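Best way to store clipboards and sign-in sheets for a community hall?
Posted 10/01/2025 by Wekach

I look after the front desk at a small hall that gets used by eleven different groups. Every group has its own sign-in sheet on its own clipboard. At the moment they all live in a pile on the shelf by the door. People grab the wrong one, the sheets get torn, and last July we lost two months of attendance records for the Tuesday lunch group, which I then had to piece together from emails.

I have 200 dollars to fix this. Wall space is limited to the strip between the coat hooks and the fire door, 64 inches wide. I don't want anything that needs a computer. What do other places do?

Brirer
Hang them. A row of plain hooks at chest height, one per group, with the group name on a label above each hook. Any clipboard with a hole in the clip will hang fine. Put the label on the clipboard too, on the back near the top, so it finds its way home.

Buy flat boards with a low clip if you can. The old ones with the big spring stick out and catch on coats.

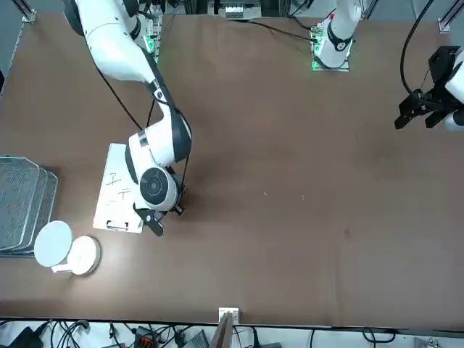
White clipboard lying flat on a brown tabletop.

White boards are easier to spot than brown ones, especially if your desk or table is dark. They do show pen marks, but those come off with rubbing alcohol. At our hall we switched over a few at a time as the old ones broke.

For the lost records, empty the clipboards on the first of every month. Full sheets go into a ring binder with a divider for each group – don't leave them on the board under the new ones. Our binder lives in a locked drawer and the key is on the main ring.

Mabaso
Hooks are fine but check with whoever does your fire inspection before you put anything next to that door. We had to move ours.

Jiscombe
We gave up on clipboards and use one big book. Each group gets a section. It cost very little and it can't fall off a wall. The downside is that two groups arriving at once have to wait for each other, and anyone can flip back and read the other pages, so don't ask for phone numbers in it.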